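Flekano Weekly Clip Show
Pre-taping safety checklist, stunt and animal segment
Stage 3, Thursday, doors 4 p.m.
Checked by: Edivaldo Rezende
Reviewed by: Jussara Bezerra

Fire exits clear: Yes. Prop cases moved away from the left door.

Audience seating locked: Yes. Row 4 had a loose end seat, taken out of use.

Cables taped down: Partly. Run behind the host desk still needs tape. Drodico crew to finish before rehearsal.

Overhead lights, safety chains: Yes. 18 fixtures checked.

Raccoon handler on site: No. Due after lunch. Crate stays in room 203 until the handler signs in. No feeding by guests or staff.

Skateboard ramp: Fail on first check. Two screws missing on the landing side. Stuvwood replaced them and I walked it again. Pass.

Helmet and pads for guest: Helmet fits. Knee pads too large, smaller pair ordered from wardrobe.
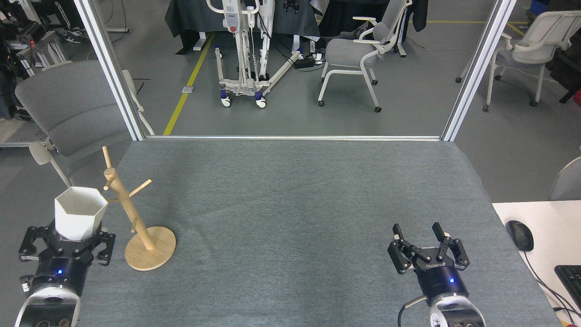

Fire extinguishers: Yes, tags are current. The one by the makeup room was behind a coat rack. Moved the rack.

First aid kit: Short on burn gel. Restocked.

Catering: Tatlı asked to plug two warmers into one power strip. Told them to use separate wall outlets.

Open items: cable tape, knee pads, handler sign-in. JB to recheck before the audience is let in.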